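Search this book Search
Reading time: 4 min

Chapter 9
An Open Day at Wovley

If you have ever been to an open day, you know how the morning goes - a name sticker, a paper cup of coffee, and a good deal of standing in hallways.
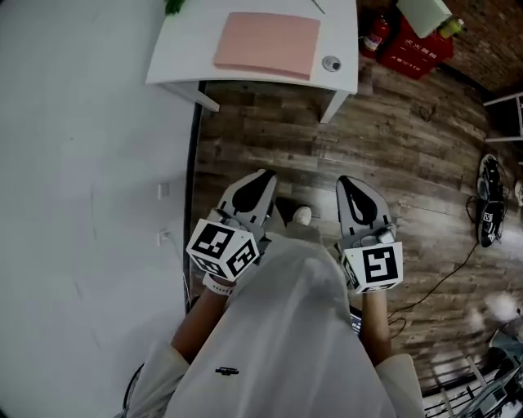

Our visit to Wovley began just like that, and I have put it at the front of this chapter so that you can meet the work before you meet the math. We had 38 students with us, who had ridden the bus up from Jusham in December and were mostly hoping for lunch.

What they got first was a chance to teach. Our hosts were collecting 200 short examples of everyday chores, each one done by a person, for a robot arm called Kenance to learn from later on. The students asked wonderful questions, and I have kept as many of them as I could for the exercises on page 210.

Before you read on, pick up a pencil and set it down again, slowly. How would you explain that to a machine? Section 9.1 starts with your fingers.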